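Flostetari Forums > Health and Food > Eating and Weight

Thread: Calorie app after being discharged from treatment?

ridgeline_jan
Started Sunday, April 30, 2023

My daughter is 19 and finished a day program for anorexia in December. She has done well. She is back in class part time, eats with us most nights, and sees her dietitian, Helju, twice a month.

Last week she told me she wants to start logging her food in Braline. Her reason is that she wants to be sure she is eating enough now that she is walking to campus again. She showed me the app and it does have a setting for a minimum instead of a maximum. She has set hers so it reminds her if she hasn't logged anything by noon.

I didn't say yes or no. She's an adult. But I have a bad feeling about it and I would like to hear from people who have been on either side of this.

Janelle Ambrosio

portela_a
I would be against it. I was sick from 15 to 22 and every relapse I had began with a tracking tool and a good reason. The first time it was for track practice. The second time it was to gain weight. I did gain, for a few weeks, and then the number I was supposed to reach turned into the number I wasn't supposed to pass.

The minimum setting doesn't change much. You still see every number.

Has she talked to the dietitian about it? That would be my first question.

ridgeline_jan
Not yet. Next appointment is in nine days. I asked if she would bring it up and she said "probably."

benjie_e
I'm going to disagree with Ademir a little. I used a log for most of my first year out and it kept me going. I had no hunger cues at all. If I went by feel I would have had a banana and coffee and called it a day. My team knew about it, though, and I sent them the log every Friday. So I guess the difference is who sees it.

I also want to say that everybody is different with this. I know people who can't have a clock in the kitchen.

portela_a
Benjie, did your log have calories in it?

benjie_e
No. It was a paper sheet with boxes. Breakfast, snack, lunch, snack, dinner, snack. Six boxes, check them off, write what you had. No amounts.

portela_a
Then we agree more than you think. A sheet with six boxes is a meal plan. Braline is a calorie counter with a nicer color scheme.

larkdale_mom
My son's program in Larkardale used a sheet like that. They also told the families to take the calorie apps off their own phones, mine included. I was annoyed because I had been using one for years and it had nothing to do with him. I took it off anyway and I haven't put it back.

njal_m
I teach strength classes at a community gym and I see this from the other direction. People come in with a target off the internet, 3000 a day for the men who want to get bigger, or something far too low for the women. They don't know where the number came from. I had one member who wouldn't eat dinner after class if the app had gone red. She had just done an hour of lifting.

I am not a clinician and I don't give food advice. When somebody tells me they are in recovery I ask if their doctor has cleared them to train, and I leave the rest alone. I would want the same thing here. Let the dietitian decide.

Janelle, is the walking to campus new? How far is it? That may matter as much as the app.

ridgeline_jan
It's 25 minutes each way, three days a week. The dietitian knows about the walking and added a snack for it. There is a bus and she takes it when it rains.

She doesn't have a step counter as far as I know. I will find out.

njal_m
OK, that sounds planned. I would just keep an eye on whether the bus stops being an option for her.

quietcorner
Can I say something unpopular? Everyone here is talking about her daughter as if she can't be trusted. She is 19. She told her mother about the app before using it. When I was hiding things I didn't show my mom the settings screen. I think that counts for a lot.

If you come down hard on this, the next thing she won't tell you.

portela_a
I don't think anyone said come down hard. I said I'd be against it. She can be against it and say so kindly.

quietcorner
"Every relapse I had began with a tracking tool" is going to scare a parent, is all I mean.

portela_a
It should scare a parent a bit. It happened.

moderator_flo
Both of these views are fine to post. Please keep it about your own experience and leave out specific weights and daily totals. I have left njal_m's post up since it was about gym members in general, but let's not add more numbers.

benjie_e
Quietcorner has a point about trust. What worked at our house was that my dad asked what I wanted the log to do for me. I said I wanted to stop worrying about whether I'd had enough. He said okay, what would do that without you having to look at anything? And that's how we ended up with the paper.

He wasn't great at this stuff in general. He once told me I looked "healthy" and I didn't come out of my room until the next day. But that one conversation he got right.

ridgeline_jan
Thank you, this helps. I like that question and I'm going to use it.

One more thing while I'm here. Her clothes. Most of what is in her closet is from before treatment and doesn't fit. She keeps it all. I've offered to bag it up and she says she'll get to it. Did anyone else deal with this?

larkdale_mom
Yes. We did it together, a little at a time. I took things off the hangers and he only had to say keep or go. We didn't try anything on. The bags left the house the same day. It was a long job and we took breaks.

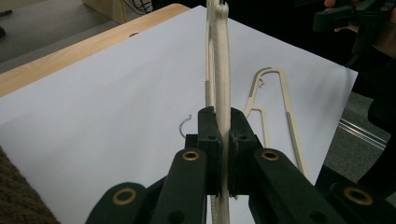 One of the cream plastic hangers.

quietcorner
My sister did mine while I was at work, with my permission. I didn't want to see it. I got new jeans with the size tag cut out, and that helped more than I thought it would.

portela_a
Same, tags out. And buy soft things with some stretch. Bodies move around a lot in the first year and it's miserable to have to go through it all again in three months.

I kept one pair of old pants for a long time. I told people it was for sentimental reasons. I wish somebody had asked me about it.

njal_m
We have a clothing swap rack at the gym and people are welcome to take from it without signing anything. Might be worth seeing if there is one near you. It takes the money pressure off.

ridgeline_jan
Update. I asked her Benjie's question last night while we were doing dishes. She was quiet and then said she wants to stop having to ask me if her plate is right. I had no idea she felt she had to ask. She still has the app on her phone but she wrote to Helju herself to ask about it and has turned the reminders off until she hears back. We didn't get to the closet.

benjie_e
That's a good talk to have had. Let us know what the dietitian says.

portela_a
Glad she wrote to her. I still hope the answer is no, but it's coming from the right person.

Comments from readers

Dee: I have the same closet problem with my daughter. Going to try keep or go this weekend.

T. Marsh: I disagree that the apps are always bad. Mine was set up by my nurse and the calorie display can be hidden. Ask about that before you delete it.

Buenaventura_reader: The paper sheet idea is what our clinic uses too. We tape it inside a cupboard door so guests don't see it.

Contact the moderators | Forum rules | © Flostetari Forums | Back to top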